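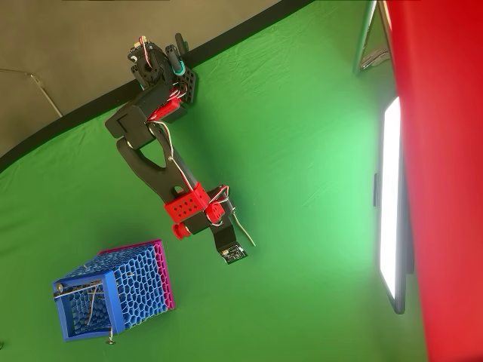 Honeycomb basket

A honeycomb basket is a small open container whose walls are made of a hexagonal lattice instead of solid sheet or woven strands. It is used for storing light household and workshop items, and for holding objects that need air on all sides. The most common form is the open cube, which has one face left off. It can be stood with the opening upward as a basket or turned on its side as a cubby.

Name

The name comes from the six-sided cells of the wall. Sellers also use "hex basket" and "lattice cube". In the Grillamden area the word "comb" is used alone for any basket of this type.

Construction

Walls may be molded, printed or cut from sheet. In a one-piece basket the lattice runs around the corners without a break. In a panel basket each side is made separately and joined to its neighbors with clips, screws or glue. Panel baskets can be repaired one side at a time, and the sides do not have to match in color. A blue basket with one magenta-pink side is an example of a two-color cube. Screws are sometimes left protruding from the frame – two can be seen on the blue cube – and may serve as hanging points.

Cell size affects both weight and use. Small cells hold small objects but collect dust. Large cells are easier to clean, although pens and loose wire tend to poke through them.

Sizes

The Pritis pattern, first sold in January 2016, has edges of 200 mm and walls 6 mm thick. The larger Grivus pattern has edges of 309 mm and is mostly used on open shelving. Baskets made to either pattern will not nest, but they can be stacked when the open faces point sideways.

Use

Honeycomb baskets are used for yarn, cables, bath items and fruit. Thin wires and cords are often kept in them, as they remain visible through the open face. Heavy items such as hand tools can bow the floor panel, and the Egger pattern adds a solid base for this reason.

Care

Dust is removed with a soft brush or a low-pressure rinse. Printed baskets should be kept away from heaters and hot dishwater.

See also

Wire basket
Storage cube
Hexagonal tiling

Page last edited 2024-04-07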